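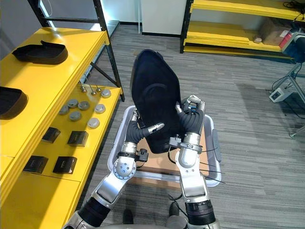
Wellington Tavares

Asked Jun 10, 2023 in Student Robotics
Viewed 3,908 times

Two hands or one for big molded parts? (bin to shelf, Storetitz challenge)

Hi all! Long-time reader, first real post. I'm in the robotics club at Eskola and we're entering the student division of the Storetitz challenge in November, and I am having the best time of my life with it, even on the days when we get nothing done.

Our task is bin to shelf. There's a shallow tote on the floor with black molded parts in it, and a low yellow shelf unit to the robot's left. The robot has to get the parts out of the tote and set them on the top of the shelf. One person drives and the rest of us watch and argue. We record every run with Zilline, and the plan is to train on those runs over the summer so that by the fall the robot does it by itself.

The small parts go pretty well. They have a raised wall all the way around, so the fingers have something to pinch, and even a sloppy grab usually works. (Our driver will tell you there are no sloppy grabs. There are.)

The big one is the trouble. It's wide at one end and narrower at the other, it's smooth on the face, and when it's lying down in the tote there is hardly any edge to get under. What we do now is tip it up on its narrow end with the right hand, steady it with the left, and then try to get both hands on it for the lift. 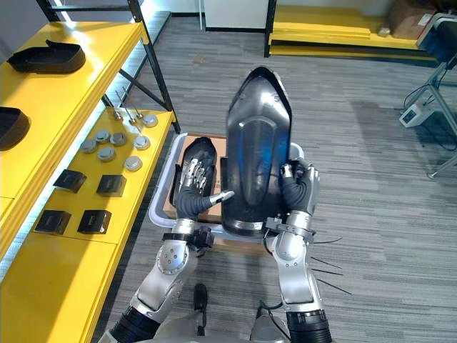

Sometimes this is beautiful. You get it standing, the fingers close on the side, and up it goes. Other times it starts to turn in the right hand the moment the bottom leaves the tote, and the left hand chases it, and by the time the driver has caught it the part is facing the wrong way for the shelf. Then there's a long shuffle to turn it back. I timed one shuffle at 23 seconds, which is awful when the whole run is scored on the clock.

So we've split into camps. Camp one says always use both hands for the big part, from the tip-up to the shelf, no exceptions. Camp two says the left hand should only help stand it up, then get out of the way and let the right hand carry it. Camp two is smaller but louder. I go back and forth.

The other thing we're fighting is the tote. It's light, and it likes to come along with whatever you pull out of it. For the small parts we've started keeping one hand on the rim and working with the other, and I love how this looks when it goes right, it's like watching a person unpack groceries. 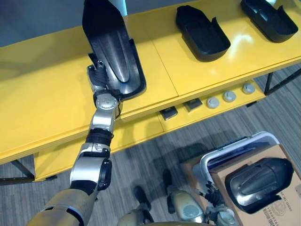

Left hand on a tray up at the shelf, right hand on the crate.

But you can't hold the rim and hold the big part with both hands, unless somebody has a third arm they're not using! So if camp one wins, the tote is on its own.

My questions are:

Is it worth teaching two completely different ways of doing this (one hand on the rim for small parts, both hands on the part for the big one), or will that confuse the training?

If you carry with two hands, how do you stop the part from turning?

And should we throw out the runs with the long shuffle in them? We have a lot of those and it would hurt to lose them.

We aren't allowed to change the hands or tape anything to the parts. The tote has to stay a tote too, no clamps. Moving the tote before the start is fine as long as it's inside the marked area. Thanks in advance, and if anyone else is going to Storetitz, please say hi.

castor_and_pulley

Hi from another Storetitz team! We're Firex, we did bin to shelf last season and I'm so happy to see somebody else get excited about it.

Two ways is fine. We had three ways at one point, and the training handled it as long as each driver did the same thing for the same part every single time. What hurt us was mixing ways on the same part. Our first batch of runs had one driver who carried the big part in two hands and another who liked one hand, and what we got out of it was a robot that reached in with both arms, stopped halfway, and then sort of hovered there like it had forgotten why it came into the kitchen. So have your fight between the camps now, pick a winner, and write it on the wall.

For the big part I'm camp one, with a change. Both hands, yes, but look at where the hands go. If the right hand has the side edge and the left is only pressing on the face, the part has a hinge. It will turn around that right hand every time, and harder pressing makes it turn faster. What worked for us was to get it standing the way you do, keep the right hand on its edge, and then slide the left across to the opposite edge before anything leaves the tote. Low on both sides if you can, because the wide end is the heavy end on ours and we'd been grabbing it wherever was easiest to reach. If the lower edge is still sitting in the tote while you move the left hand, the tote is doing you a favor and holding it still for you.

Don't start the lift until both hands are closed. Have the driver say "closed" out loud. It feels silly for the first day and then you can't work without it.

About the tote coming along: pull straight up for the first little bit. I watched our old runs again before writing this and in nearly all the bad ones we were already swinging toward the shelf while the part was still down inside the rim. Of course the tote came too! Up, stop, then turn.

Also move the tote closer to the shelf at the start if the rules let you this year. They let us. Read them again in the fall though, they like to move that line.

pete.in.the.shop

one hand. two is slower. also put something heavy in the bin

marigold_servo

The answer above me says to put something heavy in the bin, and I'd check with the judges before doing that. Wellington says the tote has to stay a tote, and I wouldn't want to find out on the day what they think of a tote with a brick in it.

I teach an after-school class and we do a smaller version of this with table arms, so take me with a grain of salt on the humanoid part. I can help with the question about the shuffle runs, because I got it wrong two years in a row.

First year I kept everything. We had 3,000 runs and I was so proud of that number that I couldn't stand to delete one. The robot learned the shuffle. It would take a perfectly good grip, bring the part over to the shelf, and then fiddle with it, since that's what the kids did in so many of the runs. It had no way to know that the kids were fixing a problem.

Second year I threw out everything that wasn't clean. Lovely fast runs, and the first time a part slipped the robot had no idea what to do. It kept going through the motions with the part hanging off one finger. The kids laughed so hard we had to take a break.

What I do now is sort them. Clean runs stay. Runs where something slips and the driver fixes it directly also stay, and they're worth a lot. Runs where the driver pokes around for a long time before finding the fix, I cut, or I trim out the poking if the start and end still line up. You don't need fancy tools for it. Zilline lets you tag a run right after you stop recording, and if you do it while you still remember what happened it takes a few seconds. Going back later to tag a whole month of them is miserable. I've done that too.

My other tip is to record fixes on purpose. Have the driver take the big part with a slightly bad grip, set it back down in the tote, regrip, and lift. Kids love this by the way, they think they're getting away with something.

And please let everybody drive at least once. Even if your best driver makes all the training runs, the rest of the club will give much better advice from the sidelines after they've felt how hard it is to close two hands at the same moment.

Wellington Tavares (update)

Wow, thank you! I read these out loud at the club and there was actual cheering from camp one.

We tried the edge-to-edge grip. The first attempts were rough, and the left hand kept getting to the edge before the right had really settled. Then our driver started saying "closed" (she rolled her eyes, but she did it) and it got a lot steadier. The part still wants to tip toward us a little on the way up, so we're going to try lower on both sides like castor_and_pulley said.

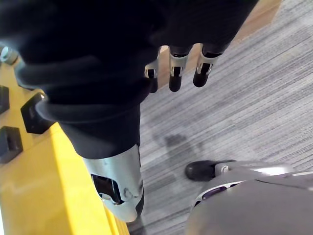

Up, stop, then turn is the part I wish we'd had from the beginning. We went back through our own recordings and it's the same story, we were swinging over toward the shelf way too early. The small parts are better for it too, and our driver likes it because she gets a moment to breathe and look at the shelf before she commits.

We've also started sorting. I made three tags in Zilline: clean, fixed and lost. Deciding between fixed and lost is harder than I expected, and two of us will watch the same run and disagree, so for now a run where we disagree goes to lost. If there's a better rule than that, I'd love to hear it.

One more thing for marigold_servo: I drove! I dropped the big part on the carpet right away and then I got one of the small ones up on the shelf, a bit crooked, and I'm still smiling about it. I have a lot more respect for our driver now.

pete, I asked about weight in the bin. They said no.

We'll be in the student area in November if anyone from Firex wants to come over and compare runs. I'll post again once we've got a first trained version going, even if all it does is hover.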